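3.2 Preparation and dosing

Dried peppermint leaf was supplied by a single grower in Beaulieu and milled at the Prutstead laboratory to pass a 30-mesh screen. Each capsule held 800 mg of powder. Placebo capsules were filled with microcrystalline cellulose and stored in the same drawers as the active capsules for one week, so that both carried a faint mint odor. Participants took one capsule with water before the midday and evening meals. Coffee was permitted; other mint products — tea, gum and lozenges included — were not.

Of the participants enrolled, 87 completed the full dosing period. Bloating and abdominal discomfort were scored each evening on the scale of Szalai and Bergmann, and missing scores were not imputed. Participants who missed more than three consecutive doses were kept in the intention-to-treat analysis but left out of the per-protocol analysis.

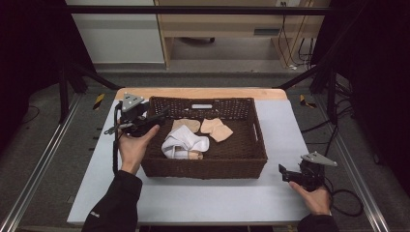 Figure 3. Woven basket holding folded and crumpled cloths, on a white tabletop.

Heartburn was recorded separately, given earlier reports that peppermint may relax the lower esophageal sphincter (Etim and Morris). Any participant reporting heartburn on two successive evenings was moved to a single midday dose. Scores collected after such a change were flagged and analyzed both with and without the affected days. The analyst, E. Karagiannis, remained blind to group assignment until the data file was locked.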